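Sotstead talk, notes, keep to time

Open with the complaint. Everyone picks a gripper off the spec sheet, then fights it for months. We did too.

What we compared: Jarkitz fingers against the Dalen ones. Same two arms, same rail, same cloth. Controller is Flillen for both, don't get dragged into controllers, save for Q&A.

Say the number early: 700 tries with Jarkitz, 800 with Dalen. Uneven, yes. Ran out of June.
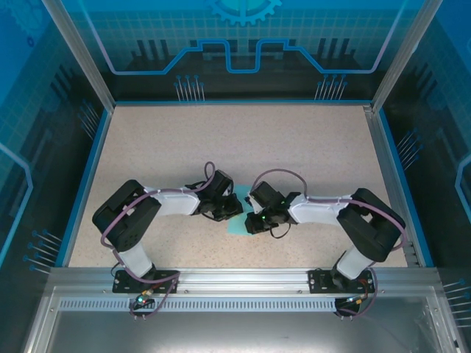 Why cloth. Blocks are too easy, any gripper looks good on a block. Thin fabric on a flat table is mean. Nothing to grab, fingers slide or they scrape.

Approach height matters more than grip force. Took us way too long to see it. 6 settings tried, most of teh gain came from the first two. Slow down here.

Two arms = two sets of errors. Calibrate each one, then calibrate them together. Skip that and they meet in the wrong spot. 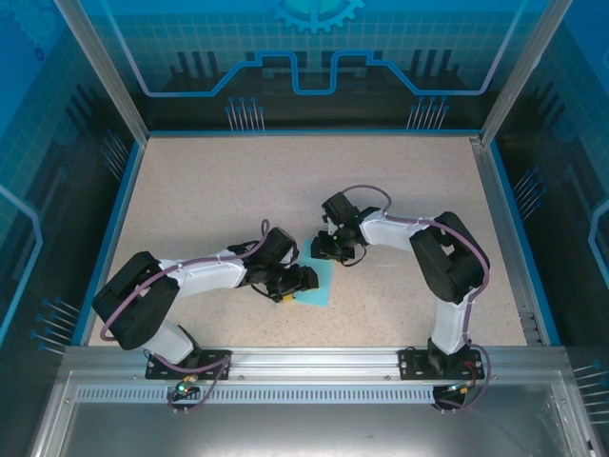 Cable slack! Too tight and the wrist drags, too loose and it snags. Ask who has lost an afternoon to this. Wait for hands.

Force limits: we set ours low and left them. Would do it differntly now, one limit for contact, another for the pull.
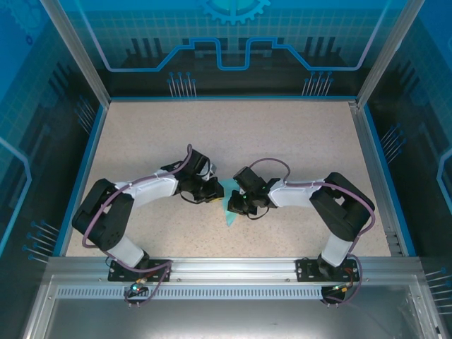 Dalen opens wider, Jarkitz closes softer. For cloth I'd take softer. For mixed parts, not sure, say so.

Swap time 59 seconds with the quick plate. Mention the screws.

Skip the cost slide if running late. Questions.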